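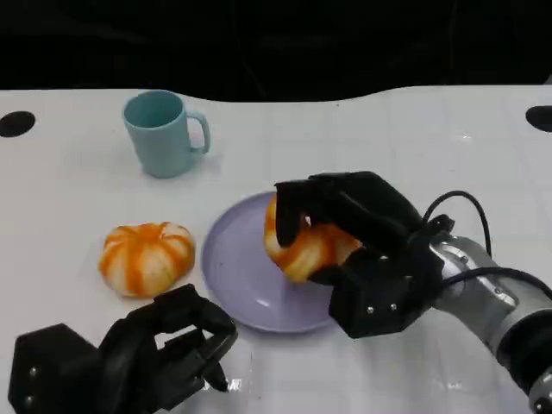
Digest volume 8, issue 74

From: Marlene Doucette
To: Growers list
Date: 1 March 2021
Subject: Re: Starting leeks indoors, and the seed order

Sânziana wrote:

> I put my leeks in last week under the shop lights and they are coming up
> patchy. One tray is fine, the other has maybe a dozen in it. Same seed,
> same mix, same shelf. I am wondering if it is the heat mat, which is only
> under the good tray. Do other people use bottom heat for leeks? My
> neighbour says they don't need it.
>
> Also, has the group seed order gone in yet? I would still like to add a
> packet of the Voicu onion if it isn't too late. And does anyone have a
> trick for watering trays without flattening everything?
>
> Sânziana Văduva

Hi Sânziana and all,

I would give the slow tray another week before you resow. Leeks will come up in a cool room, they just take their time over it. Mine are in the basement, where it never gets much above fifteen degrees in winter, and last year the final stragglers showed up after I had already given up on them and sown onions on top. I ended up with a mixed tray that I had to sort out at transplanting by smell.

If you want to speed things up, move the mat over to the slow tray now. The good tray doesn't need it any more. Once the seedlings are standing up I take the heat away completely and keep the lights close, a hand's width above the tops. They get floppy otherwise. I trim mine back with scissors when they get long enough to fall over, and they don't seem to mind. The trimmings go in soup.

One thing to check is how old the seed is. You said it was the same seed in both trays, but if one tray came from the bottom of last year's packet that could be your answer. Leek and onion seed drops off quickly. I buy fresh every winter and don't bother keeping what's left. Parsnip is the same.

For watering, I use an old coffee mug and pour into the solid tray underneath, then let it soak up. Half an hour is plenty, then tip out what's left. A watering can with a rose is fine later on, but on seedlings that size even a fine rose pushes them flat and washes the seed into the corners. Marius uses a turkey baster and says it works well, though I think he has fewer trays than I do.

On the seed order: it has not gone in. Lurdes is holding it open so that the people who missed the last digest can get their lists to her. There are 48 packets on it so far, and the price break we were hoping for kicks in soon, so please do add the onion. Send her the variety name and the number of packets, and please put your own name in the message. She has had two requests that were signed only with an initial. Voicu was still listed as available when I looked. The Nestiletti bean was sold out and I don't expect it to come back this season, so if you had that down, pick something else or tell her to strike it off.

I also wanted to answer Tincuța's question from the previous digest about row cover, as I don't think anyone did. I have tried the light and the medium weight on brassicas and I prefer the light. The medium keeps frost off better, but by the end of May it is too warm under there and the broccoli buttons. With the light one I just leave it on until the plants push against it. Weigh the edges down with something heavier than you think you need – I lost a whole length over the fence in a windstorm and found it in the neighbour's cedar. Bags of gravel do the job and don't tear it the way bricks do.

The hoops I made from Ziter pipe are still going after 3 winters outside. They have gone a bit chalky in colour but haven't cracked. I push each end over a short piece of rebar. I can bring one along at the plant swap if anybody wants to see how they go together.

Last item. I have more Red Russian kale seed than I can use, saved from my own plants, so there may be a cross or two in it. It's free to anyone on the list. Write to me off-list with your mailing address and I'll put some in an envelope.

Marlene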